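Punaises de lit : la résidence Morrison traitée étage par étage jusqu'en décembre

Publié le 29/09/2024 - Rubrique Logement

Cette fois c'est confirmé. Les 182 chambres de la résidence Morrison, à Guvine, vont toutes être traitées contre les punaises de lit, y compris celles où rien n'a été signalé. Début des passages dans les étages du haut, fin prévue en décembre. L'annonce est tombée par un courrier glissé sous les portes, deux pages recto verso, plan des étages au dos.

Les premiers signalements datent du printemps. Trois chambres d'abord, toutes au quatrième, puis une série au troisième juste après la rentrée. Le bailleur avait alors choisi de traiter au cas par cas. Résultat mitigé : des chambres déclarées propres ont dû être reprises quelques semaines plus tard, et plusieurs locataires ont fini par jeter leur matelas sur le trottoir, ce qui est justement à éviter. La mairie de Guvine a fait enlever les encombrants deux fois.

Le chantier a été confié à Cenitz, une entreprise de la région déjà passée dans la résidence Omley l'an dernier. Méthode retenue : vapeur sèche sur les sommiers, les plinthes et les coutures, puis un second passage deux semaines après. Pas d'insecticide en première intention. Il pourra y en avoir au second passage, dans les chambres les plus touchées seulement, avec un délai de quatre heures avant de rentrer.

Côté facture, rien à la charge des locataires pour le traitement lui-même. Le bailleur annonce 292 euros par chambre, les deux passages compris. Les housses intégrales de matelas sont fournies. La lessive, en revanche, reste un point de friction : soixante degrés pour tout le linge, les draps, les rideaux, et la laverie du rez-de-chaussée ne compte que cinq machines. Des jetons gratuits seront distribués à l'accueil, deux par chambre. Beaucoup trouvent que c'est peu.

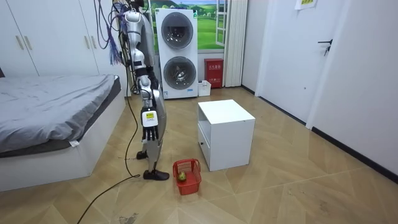 Reste la préparation des pièces, et c'est là que ça coince souvent. Le courrier demande de décoller le lit du mur, de vider les tiroirs et le bas des placards, de mettre les vêtements en sacs fermés et de ne rien transporter d'une chambre à l'autre. Surtout pas chez un voisin. Les livres peuvent rester sur les étagères, les cartons non. Pour le linge fragile, congélateur pendant trois jours à moins vingt, à condition d'en avoir un - celui de la cuisine commune ne pourra pas servir.

Si la chambre n'est pas prête, l'équipe ne traite pas et repasse en fin de tournée. Un second report sera facturé, 40 euros selon le courrier. L'association des locataires conteste ce point et demande au moins un délai suplémentaire pour les personnes hospitalisées ou en stage loin de Guvine. Réponse du bailleur attendue, pas encore reçue à l'heure où nous publions.

Autre question, le relogement. Quatre chambres vides au premier étage serviront de solution provisoire pour les familles avec un bébé et pour les personnes asthmatiques. Une nuit, deux au maximum. Demande à faire à l'accueil avec un mot du médecin, au plus tard cinq jours avant la date de passage. Les animaux doivent sortir pendant toute l'intervention, aquariums compris ou à défaut couverts, pompe coupée.

À Omley, le même traitement avait pris sept semaines. Il avait concerné presque 469 logements et les signalements avaient nettement baissé ensuite, sans disparaitre tout à fait. Deux cages d'escalier avaient dû être refaites au printemps suivant. Le bailleur dit en avoir tenu compte : à Morrison, les parties communes seront traitées aussi, local à vélos et salle télé inclus.

Le calendrier par étage est affiché dans le hall et près des ascenseurs. Quatrième et troisième d'abord, puis le deuxième, le premier et le rez-de-chaussée en dernier. Passages entre 8 h 30 et 16 h, créneaux de deux heures. Possibilité de laisser la clé à l'accueil contre reçu.

Pour signaler des piqûres ou des traces sur un drap, formulaire à l'accueil ou poste 1311 depuis le téléphone du hall, en matinée. Garder si possible l'insecte dans un bocal ou sur un bout de scotch, l'entreprise le demande. Une réunion d'information est prévue en salle télé avant le premier passage - date pas encore fixée, elle sera affichée dans le hall.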